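Visit report: horror weekend at the Flindow, with a tour of the projection and power side

The Flindow is a single-screen repertory house that runs a horror and horror-comedy program every July. I attended on the Sunday, when the schedule also included a technical tour before the first screening. What follows covers the building, the equipment and the films, in that order. Readers who only want the films can skip down.

Arrival and building

Doors opened at noon. Entry is from the side street, because the front steps are closed for repair, and the signs for this were clear. The foyer is narrow and the box office sits at the far end of it, so the line for tickets and the line for coffee run into each other. Anyone with a printed pass could go straight through. I had one and was in the auditorium within 5 minutes.

The room has a shallow rake and a deep balcony. The balcony was open only for the evening show. On the main floor, the sightlines are good from the middle rows and poor at the sides, where the curve of the wall pushes the seats outward and the left edge of a scope picture gets noticeably soft. The seats were replaced recently with a firmer model. They are fine for a feature and hard work for a double bill. Leg room is better on the aisle ends of every other row, where the armrests are offset.

The tour

The tour group was capped at 18 and split into two halves. My half went to the plant rooms first. The guide's route was stairs down, corridor, electrical room, sound rack, then stairs up to the booth. Total time was a little under an hour.

The electrical part was short. The house takes a three-phase supply and splits it into separate feeds for projection, sound, stage lighting and general building load. Projection and sound are kept off the stage lighting feed, and dimmer noise was given as the cause. In the older arrangement, a faint buzz came up in the surrounds whenever the house lights were partway down. For horror this is a real defect. A film that depends on a silent hallway loses most of its effect if the side speakers are humming at 60 hertz. 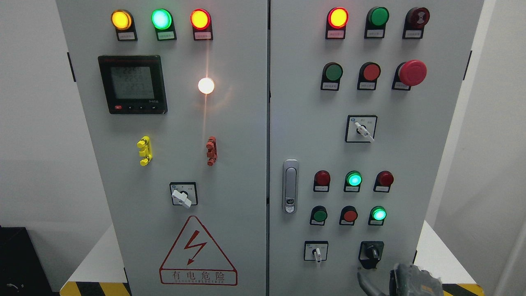
Cabinet doors with the phase meter and indicator lights.

The sound rack is in the next room. The amplifiers and the processor are from Heltico and were installed as a single job along with new surround speakers. The main screen channels kept their older cabinets, with new drivers. We were told that the room is retuned before each July program and then left alone until fall. The target curve is the usual one for a room of this size, with the bass set slightly below where most multiplexes would put it. I approve of this. Low-frequency effects in recent horror mixes are often heavy enough already, and in an older building the balcony front tends to resonate.

A test passage was played for us from the auditorium end, first with the surrounds muted and then with them on. The difference was easy to hear even from the corridor. Dialog was clean in both cases. There was a slight rattle from a ceiling vent on the lowest notes, which the guide noted down.

The booth

The booth holds one digital projector and two 35 mm machines set up for changeovers. Both 35 mm machines are in working order and one print was being shown that day. Reels were laid out on a bench in running order, heads out, with the leader of the first already threaded. The port glass is original and slightly tinted. It costs a little light on the digital side, and there is a plan to replace that pane alone.

Masking is motorized on the sides and manual at the top. The manual top masking is the weak point. Between a 1.85 feature and a scope feature, a member of staff has to go behind the screen and drop it by rope, and the gap between films has to allow for this. On the Sunday, it was done correctly every time but one. The opening titles of the second feature ran with the top mask still high, so there was a gray strip above the picture until the first dialog scene.

Questions at the end were mostly about prints. The guide's answers were direct: shipping is the main cost, vinegar syndrome is the main risk, and a worn print is still booked if no other copy can be found. Shrinkage is checked on arrival and a print past the limit goes back unshown.

The films

There were 3 features and a block of shorts.

The first was Guerra, a siege film set in a mountain hotel during the off season. It is listed as horror-comedy but it plays nearly straight for the first half. The jokes arrive late and are carried by the reactions of the kitchen staff, who treat the creature in the cold store as a scheduling problem. The pacing is even, the effects are practical and mostly shot in low light, and the print was the 35 mm one. It had scratches at the reel ends and one visible splice, with good color throughout. The changeovers were on time. The creature is shown in full a little too early, and from that point the suspense depends on location more than on design. The hotel corridors are used well. A long take with a luggage cart got the largest reaction of the afternoon.

The shorts block was mixed. The strongest entry had no dialog and used a single static camera angle on a laundromat. Two others relied on a loud cut to end the story, which worked the first time and had lost its force by the second. Levels between shorts were not matched. Someone in the booth corrected this by hand, with a delay of several seconds after each title. A short level check before the block would have caught it.

The second feature was Inatari, and it was the reason most people had bought a day pass. A family inherits a puppet theater and finds that the puppets keep regular hours. The humor is broad and the gore is broader. I expected to be tired of it by the midpoint, and I was wrong. The script keeps adding rules for the puppets and then follows those rules, so the later scenes have a logic that can be worked out in advance by anyone paying attention. The sound mix is detailed. Strings, hinges and small wooden footsteps are placed all around the room, and with the surrounds as quiet as they now are, each could be located. I sat two rows behind the center and would recommend that area for any screening there.

There are two problems with the film. The subplot about the sale of the building is dropped without an ending, and the final fight is cut so fast that the puppet work, which is the best thing in the picture, can hardly be followed.

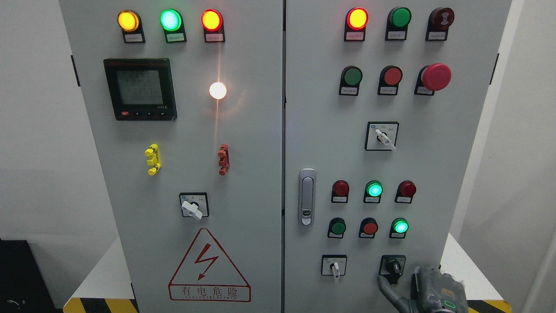

The evening show was a restored slasher, projected digitally, with the balcony open. The restoration is sharp and a bit cold. Night exteriors that looked muddy on older video copies now have visible detail in the trees, and a few makeup effects suffer for the same reason. The audience knew the film well and spoke several lines along with it. I do not enjoy this, but it was kept to the famous scenes and stopped during the last reel. The new surrounds did less here, as the track is the original mono and was correctly played from the center channel only.

Practical notes

Food in the foyer is limited to popcorn, candy and one kind of hot sandwich, sold out by late afternoon. The break before the evening show is long enough to eat nearby, but most places on the side street are closed on Sunday. The nearest open one was a noodle counter past the bus stop – cash only.

Air conditioning is strong on the main floor and weak in the balcony. Bring a layer for downstairs. Restrooms are one floor down from the foyer with no elevator, and the accessible one is at street level behind the coffee stand. It is not marked from the auditorium side.

The printed schedule gave running times without the introductions. Allow about 2 hours for each slot even when the film is shorter. The day ended behind schedule by the length of one introduction, and the last bus was still catchable with a fast walk.

Tour places are issued at the box office on the morning of the day, and are included with any pass. The stairs to the booth are steep and have a rail on one side only. Flat shoes are required.

Recent posts
Inatari: second viewing, with notes on the puppet rules
Mono tracks in modern rooms
Five horror-comedies set in hotels
Seats, rows and scope: where to sit at the Flindow
What a changeover is and how to spot one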